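# Die gesprenkelte Fläche

Warum Küchen, Treppenhäuser und Wartezimmer seit Jahrzehnten nach Stein aussehen, der keiner ist

Im Musterraum der Firma Timport liegen 200 Platten in flachen Schubladen, jede so groß wie ein Schulheft. Wer eine Küche bestellt, kommt hierher und zieht Schubladen auf. Die einfarbigen Dekore liegen oben, darunter Holz, ganz unten Stein. Am schnellsten nutzen sich die Griffe der unteren Schubladen ab. Dort liegen die Platten mit den Namen, die nach Urlaub klingen, und mit Mustern, die man schon nach einer Minute nicht mehr auseinanderhalten kann: Körnung fein, Körnung mittel, sandfarben, sandfarben warm.

Der Verkäufer, der an diesem Vormittag Dienst hat, arbeitet seit vielen Jahren in dem Raum. Die meisten Kunden kämen mit dem festen Vorsatz, diesmal etwas Einfarbiges zu nehmen, erzählt er. Weiß, Anthrazit, vielleicht ein dunkles Grün. Dann legt er eine weiße Platte auf den Tresen, streut ein paar Brotkrümel aus einer Dose darauf und daneben dieselbe Menge auf eine gesprenkelte. Auf der zweiten sind die Krümel schwer zu finden. Ein Verkaufstrick, räumt er ein, aber einer, der mit dem Alltag zu tun hat.

## Ein Muster, das nichts zeigt

Gesprenkelte Flächen sind überall, und kaum jemand könnte die in der eigenen Wohnung aus dem Kopf beschreiben. Fragt man im Bekanntenkreis nach der Farbe der Arbeitsplatte, bekommt man Antworten wie »so beige« oder »irgendwie Granit«. Das liegt am Muster selbst. Es hat keine Richtung und keine Mitte. Das Auge findet keinen Punkt, an dem es hängen bleibt, und wandert weiter zu dem, was auf der Fläche steht.
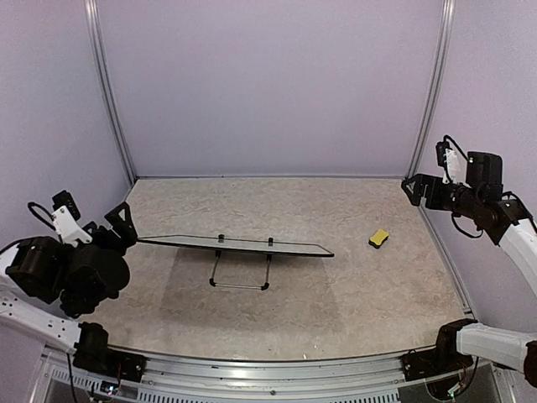
*Hellbraun, Creme und Beige, unregelmäßig verteilt: eine Oberfläche mit steinähnlichem Muster.*

Als Vorbild dienen verschiedene Gesteine, und auch ein Boden, der selbst schon zusammengesetzt ist: Terrazzo. Für ihn werden Gesteinskörner mit einem Bindemittel vermischt, aufgetragen, geschliffen und poliert. In Venedig verwertete man auf diese Weise Bruchstücke aus den Marmorwerkstätten. In deutschen Mietshäusern der Jahrhundertwende liegt Terrazzo in den Hausfluren, oft mit einem dunkleren Rand entlang der Wand. Er hält Schuhe, Fahrräder und Kohleneimer aus, und wo er gerissen ist, fällt der Riss erst auf, wenn man sich bückt.

Vom Boden wanderte das Muster nach oben. Als sich nach dem Krieg die Einbauküche durchsetzte, brauchte man lange, durchgehende Platten, die wenig kosteten und sich abwischen ließen. Naturstein war den meisten zu teuer und auch zu schwer. Bedrucktes Papier, mit Harz getränkt und unter Druck und Hitze auf einen Träger gepresst, erfüllte denselben Zweck. Was auf dem Papier zu sehen ist, war technisch gleichgültig. Man hätte Rosen drucken können, und es wurde auch manches gedruckt, das heute in keiner Schublade mehr liegt. Die Sprenkel sind geblieben.

## Die Wiederholung

In der Kleinstadt Keltis steht eine Druckerei, die solche Dekorpapiere herstellt. Das Gebäude sieht von der Straße aus wie eine Spedition. Innen riecht es nach Farbe und feuchtem Papier, und die Rollen, die auf den Abtransport warten, sind höher als ein Kind. Gedruckt wird mit Zylindern, und damit beginnt das eigentliche Problem des Musters: Ein Zylinder dreht sich, und nach jeder Umdrehung beginnt das Bild von vorn.

Beim Holzdekor erkennt man das an den Astlöchern. Wer einmal denselben Ast zweimal auf einem Fußboden entdeckt hat, sucht unwillkürlich nach dem dritten. Beim Steindekor soll es nichts geben, woran man die Wiederholung bemerkt. In der Entwurfsabteilung wird deshalb lange an Stellen gearbeitet, die zu auffällig geraten sind. Ein dunkler Fleck, der auf dem Bildschirm hübsch aussieht, ergibt auf einer langen Arbeitsplatte eine Perlenkette. Er wird aufgehellt, verschoben oder in mehrere kleine zerlegt. Auch helle Stellen können stören, wenn sie sich zu Bahnen verbinden. Sichtbar wird das oft erst auf dem Probedruck, den man auf dem Hallenboden ausrollt und von einer Leiter aus ansieht.

Die Vorlagen kommen heute meist aus dem Scanner. Früher wurde auch gemalt, mit Schwamm, Pinsel und Zahnbürste. In einem Schrank in Keltis liegen noch Bögen aus dieser Zeit. Einer davon, ein grau-brauner Entwurf mit dem Namen Mirer, wird bis heute gedruckt, in vier Farbstellungen, und geht vor allem an Ausstatter von Praxen und Büros. Wer den Bogen gemalt hat, ist in den Unterlagen nicht vermerkt.

## Echter Stein als Konkurrenz

Dass der echte Stein inzwischen in vielen Küchen liegt, hat die Branche eine Zeit lang beunruhigt. Im Steinmetzbetrieb Queiroz, der früher fast ausschließlich Grabmale und Fensterbänke fertigte, machen Küchenplatten heute den größeren Teil der Aufträge aus. Im Hof lehnen die Rohtafeln in Gestellen, nach Farbe sortiert, und wenn Kunden kommen, werden sie mit Wasser abgespritzt. Nass zeigt der Stein ungefähr, wie er poliert aussehen wird.

Viele Kunden erschrecken dann. Der Stein, den sie als kleines Muster in der Hand hatten, besitzt in der ganzen Tafel eine Ader, eine Wolke oder einen rostigen Streifen. Einige suchen genau das. Andere bitten darum, die Platte so zuzuschneiden, dass der Streifen unter dem Kühlschrank verschwindet. Im Betrieb heißt es, verlangt werde im Grunde ein Stein, der so gleichmäßig ist wie seine Nachahmung.

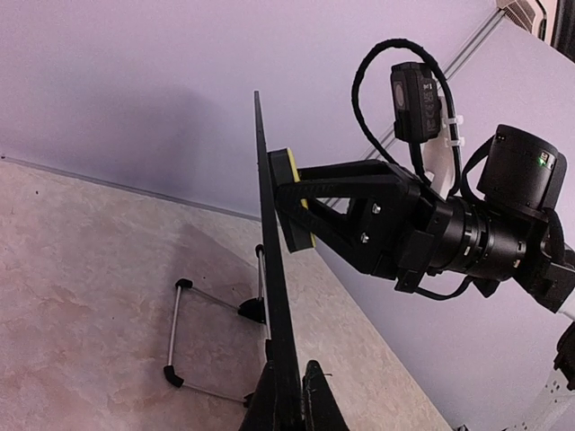
Beim Gewicht allerdings gibt es keine Einigung. Eine Natursteinplatte muss von mehreren Leuten getragen werden, im Altbau mitunter über vier Stockwerke, und wenn sie auf der Treppe bricht, fängt die Arbeit von vorn an. Die beschichtete Platte passt auf einen Dachgepäckträger. Sie ist bei Timport in der üblichen Ausführung 40 Millimeter stark, lässt sich mit der Stichsäge kürzen und an der Schnittkante mit einem Streifen im gleichen Dekor bekleben. Diese Kante ist ihre Schwachstelle. Dringt am Spülbecken Wasser ein, quillt der Träger auf, und die Oberfläche hebt sich. Repariert wird das selten.

Auch heiße Töpfe verzeiht sie schlecht. Das Merkblatt, das im Musterraum ausliegt, rät zum Untersetzer und nennt 200 Grad als Temperatur, bei der ein Blech aus dem Ofen bleibende Spuren hinterlässt. Der Verkäufer hat eine Platte mit einem bräunlichen Ring aufbewahrt. Er holt sie hervor, wenn jemand fragt, ob das mit dem Untersetzer ernst gemeint sei.

## Was bleibt, wenn die Küche geht

Bei Wohnungsauflösungen gehören Arbeitsplatten zu den Dingen, die selten jemand haben will. Sie sind auf Maß geschnitten, haben ein Loch für ein Becken, das es nicht mehr gibt, und verraten an den hellen Rechtecken, wo Brotkasten und Kaffeemaschine standen. Ein Teil wandert in Keller und Garagen und wird dort zur Werkbank. Unter Schraubstock und Farbdosen hält das Muster noch einmal ebenso lange wie oben in der Küche, und verschüttete Farbe fügt sich ein.

In den Schubladen bei Timport wird jedes Frühjahr ausgetauscht. Im April kommen die neuen Dekore, die alten gehen an Kindergärten, wo sie als Untersetzer und Bauklötze dienen. Zuletzt flogen einige Betontöne hinaus, die vor ein paar Jahren noch alle wollten. Dazugekommen ist ein heller Terrazzo mit großen Körnern in Ocker und Rosa. Das Papier dafür stammt aus Keltis, und als Vorlage diente ein Hausflur, den man dort Stück für Stück abfotografiert hat, mitsamt einem Riss. Den Riss hat die Entwurfsabteilung entfernt.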